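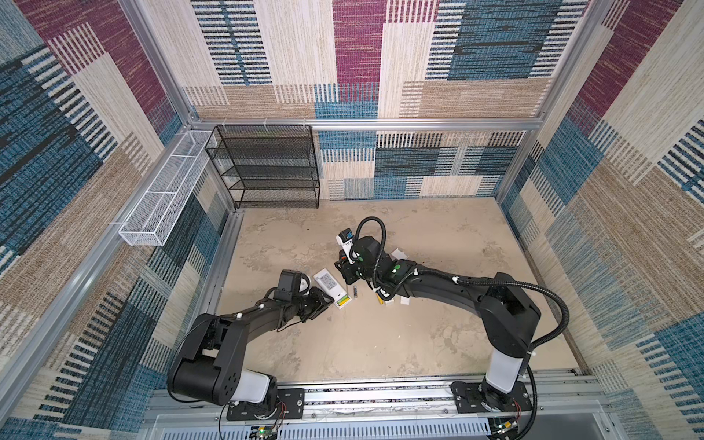 3 min read

**Can I hang heavy woven fabric on a rented living room wall without drilling?**

Posted by mossy_kettle in Home & Soft Furnishings

I've just moved into a first floor flat in Prendport and the living room echoes like a swimming baths. Every phone call sounds as if I'm ringing from a tunnel. A neighbour suggested covering one wall in fabric, and I've rather fallen for the idea – I've got a big piece of upholstery weave from Hedegaard, blocks of blue and cream with a fine stripe running through, left over from a sofa project I never finished.

The trouble is my tenancy says no holes in the walls, full stop. The letting agent wants £594 held back against "decorative damage" and I'd like to see that again. The fabric is heavy, more like a thin rug than a curtain. I tried those sticky hooks from the supermarket and the lot came down at two in the morning and frightened the life out of me.

The wall is painted plaster, a bit chalky, with a picture rail near the top that I think is original. Is there a way of doing this that will stay up? And will it help with the echo at all, or am I just decorating? I'd also quite like to know about washing it, as I have a cat.

**teasel_and_twine**
Use the picture rail! That's what it's there for. You can buy moulded brass hooks that sit over the top of it, no screws or glue, and they'll take a fair weight if the rail itself is sound. Give it a good tug first in a few places, as some of the old ones have been painted so many times that it's only the paint holding them on.

Then sew a sleeve along the top edge of your fabric, slide a wooden batten through it, and hang the batten from the hooks with picture cord. I did mine with a Gurkar curtain pole cut down, and it's been up since September without budging. Put a thinner batten in a sleeve at the bottom too or the corners will curl in.

Match your stripes before you cut anything. I didn't, and one side of mine drifts downhill – I see it every time I sit down with a cup of tea.

On the echo, fabric flat against the wall does a little, mostly for the sharp clattery sounds. Hang it a few inches out from the wall and it does more. A thick rug will probably help you just as much, so do both if you can stretch to it.

**halfpint_hal**
Just use command strips mate, never had a problem

**bramble_lane**
Please don't use strips on chalky paint, they'll take it off in sheets. Ask me how my last deposit went.

Agree with the picture rail answer. If yours turns out to be loose, a tension pole that goes floor to ceiling is the next best thing. Nisbridge do one that's meant for room dividers, and two of them with a batten across will hold a heavy piece.

As for washing, don't put it in the machine unless you know what it's made of. Upholstery weaves can shrink something shocking and the backing goes crackly. Hoover it with the brush attachment every couple of weeks and dab at any marks with cool water. The cat will climb it, I'm afraid. Mine treated the bottom half as a ladder until I hung it above the sideboard.

2,637 views · 18 shares · 3 replies

Contact us | © Home & Soft Furnishings community | Back to top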